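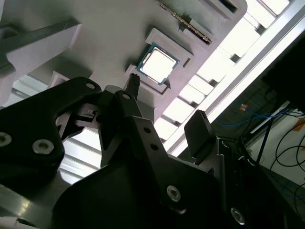
Cell 2 notebook, Nov 12, 2018
Processor handling, the stop that came too late

Well, we finally caught it happening! Grímur and I have been chasing the late stop since September and this morning it turned up on a run with the logger going and both of us standing at the fence. I am far too pleased about a fault, but a fault you can read off a trace is worth a whole shelf of ones you can't.

What went wrong: on the approach to the processor the arm should halt when the force at the wrist passes the limit. It did halt, but it carried on pressing first. The log has the limit crossed at line 1,683 and the stop command a good way further down. Fingertip was resting on the wall of the pocket by then. I hit the red button, arm went dead as it should, and Grímur backed it off by hand with the speed turned right down.

Damage: a light scuff on the fixture and a fingertip that needs checking for straightness. Processor went to Asabe for a look under the glass. Nothing from her yet. It is a scrap one in any case, out of the Drarby lot.

Why (and this is the lovely part)

The force reading is smoothed before it gets compared with the limit. Marlina found the window set to 400 samples. It ought to be 50. The long window came over with the settings file we copied from the Tarigan job, where the arm moved so slowly that it made no odds. So the stop logic was fine the whole time and was simply being told old news. All those evenings I spent blaming the cable!

Marlina put it back to 50 and we ran against the foam block. Stops crisply. Did it again at the faster approach, same again. I could have watched it all afternoon.

Still not happy about:
- the settings file has no name or date inside it, so there was no way to tell where it came from
- the second limit, the hard one in the controller, never tripped. Arif thinks it is set too high for a job this delicate and I agree with him
- I was leaning over the fence when it happened. Don't do that. Grímur told me so at the time, and he was right
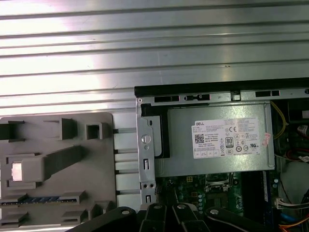

Before anyone runs on the open Dell

The desktop chassis stays as it is, lid off, board and power supply in place. Please don't send the gripper down over the motherboard on automatic until the hard limit has been changed and signed for in the front of this book. Jogging by hand is fine at low speed with a second person on the button.

Mains lead out of the power supply and kept out. Check it yourself, every time, even if the last person says they did.

To do
Arif: lower the hard limit, then repeat the foam block test with the smoothing set wrong on purpose. I really want to see the second limit catch it by itself.
Marlina: go through the other settings files for anything from Tarigan.
Grímur: fingertip on the flat plate, swap it if it rocks.
Me: write to Ľubica at Lundenby. They had the same file from us and may well have the same late stop. Trace is saved on the shared drive under "late stop", please leave it there.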